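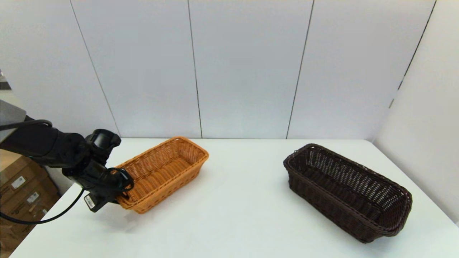
A robotic arm with its gripper at the rim of a woven basket.

Fuel windows and the short oval

Stage racing changed how crew chiefs plan fuel at short ovals, and the effect is easiest to see in the late model class. The Purkow round in September runs 87 laps with a single break. A car that starts full can reach the break and most of the way back to the flag, but the last few laps depend on how the driver treats the throttle under green.

Teams used to answer this with one stop at the break and a full refill. Jin Racing tried something else last season. Its car stayed out at the break, took the lead, and stopped on lap 47 for fuel and right-side tires only. The car lost a lap and got it back when a caution came out.

The gamble rests on tire wear more than on fuel. Purkow was repaved two years ago, and the new surface is smooth enough that lap times fall off slowly. At Tasell, where the asphalt is old and coarse, the same plan would put a car on worn rights against a field on fresh ones. No team has tried it there.

Weight is the second factor. A full cell sits behind the rear axle, and the car turns more freely as it empties. Gustero, which builds chassis for part of the field, offers a track bar mount with finer steps so the crew can set the car for half a load – a compromise that leaves it loose early and slightly tight late.

Engine speed matters too. Drivers who lift early and roll through the center save fuel on every lap, and the cost in lap time at Purkow is small. The usual practice is to save behind another car, where the pace is already set, and spend the fuel once the lane clears.

The series has not changed its refueling rules for the coming round. Cars still take fuel from a hand-carried can, and the pit lane speed limit stays the same.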